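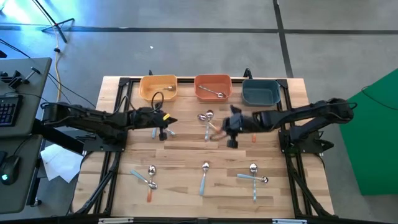 Report on the Visit to the Zerouali Studios, Grulldale

Members of the Screen and Television Appreciation Society attended the Saturday open day at the Zerouali Studios in Grulldale, where the drama series Stoma is produced. Attendance was by ballot, and the society was allotted 21 places in the morning session. All were taken up.

Visitors were received at the east gate at 9:30 a.m. and issued with passes. Photography was permitted in the public areas only, and members were asked to leave telephones at the desk before entering Stage B. The society wishes to record that this request was observed without exception.

The first part of the program was a guided walk through the standing sets. Stoma has now completed 44 episodes, and the hospital corridor in which so much of the series takes place has been in continuous use since the pilot. Members who know the corridor from the screen were surprised by its length. It runs for 12 metres and ends at a painted flat; the longer walking scenes are achieved by having the cast turn at the nurses' station and return under altered lighting. The guide also showed the apartment set, which was rebuilt for the second season after the lead character's storyline moved to the harbour.

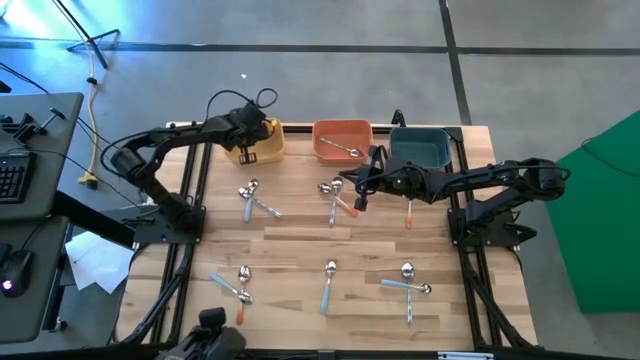
A short talk on casting followed in the screening theatre. The speaker explained that the principal roles were filled over one winter and that several performers now regarded as central to the program had first been engaged for a single episode. Questions from the floor dealt mainly with the departure of two cast members at the end of last season. The studio declined to comment on contracts, and the chair moved the discussion along. There was more to be learned on the subject of dialect coaching – an area in which the society has long taken an interest – and a further talk has been requested.

Lunch was provided in the commissary. Service was slow, and the afternoon session began late as a result.

Members then viewed the first half-hour of Mastico, a comedy feature from the same production house. The print shown did not have finished sound or colour. It would be improper to review it on that basis, although the ensemble playing in the opening dinner sequence was warmly received. 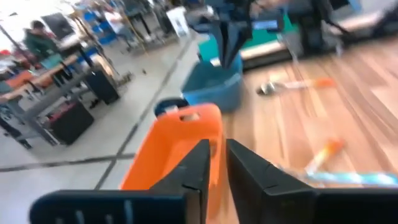 The wardrobe department was closed for the day. The studio advises that its collection now exceeds 2000 garments and that a separate tour will be offered in April. Members wishing to attend should notify the society in writing, stating whether they will need a seat on the coach. Places will be offered first to those who were unsuccessful in the ballot.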